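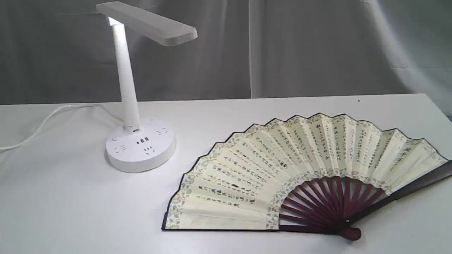 Cusdale House Reading Rooms
Quarterly Room Safety Checklist with Inspector's Comments
Period: July
Areas covered: Main Reading Room, Study Room 2, Display Corridor, Staff Kitchen

Each item is marked Satisfactory, Action Required, or Not Applicable. Items marked Action Required are to be closed before the next quarterly inspection unless a shorter period is given.

1. Exits and Walkways

1.1 Exit doors open fully from the inside without a key. Satisfactory.

1.2 Exit signs lit and visible from all seating. Action Required.
Comment: The sign above the Display Corridor door is dim. Replace the unit within 7 days.

1.3 Walkways clear to full width. Action Required.
Comment: Returned-book carts were parked against the east fire door at 9 a.m. Staff were reminded on site. The same finding appears in the previous report.

2. Electrical

2.1 Portable appliances carry a current test label. Action Required.
Comment: The label on the kitchen kettle cannot be read. Remove from use until retested by Turnance.

2.2 Desk lamps stand firmly, with no cracks in the casing and no damage to cords. Satisfactory.
Comment: Lamps are to be switched off at closing. The evening checklist at the front desk should be amended to say so.

2.3 Extension cords not linked together. Satisfactory.

2.4 Electrical panel accessible. Action Required.
Comment: Folding chairs are stacked in front of the panel in Study Room 2. Relocate to the basement store.

3. Display and Handling Items

3.1 Paper items kept away from heaters and open flame. Satisfactory.

3.2 Folding fans, scrolls, and similar items opened only over a clear table and supported along their length. Satisfactory.
Comment: Calligraphy fans should be closed when not on display. Pleats are not to be forced.
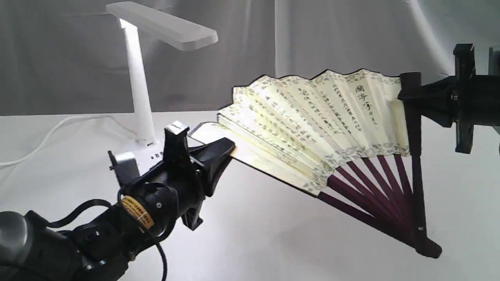

3.3 Display case glass free of chips and sharp edges. Action Required.
Comment: Small chip at the lower corner of the Hägglund case. Tape the edge now and order replacement glass.

4. Fire Equipment

4.1 Extinguishers mounted, sealed, and within service date. Satisfactory.

4.2 Smoke detectors tested. Satisfactory.
Comment: Tested by Cakum on Monday. The alarm sounded in all areas within 20 seconds.

5. Floors and Furniture

5.1 Carpet edges secure. Action Required.
Comment: Lifted seam, roughly 5 feet long, beside the periodicals shelf.

5.2 Shelving fixed to the wall. Satisfactory.

5.3 Step stools have working brakes. Not Applicable. Stools were withdrawn in the spring and have not been replaced.

Copies to: Front Desk, Facilities Office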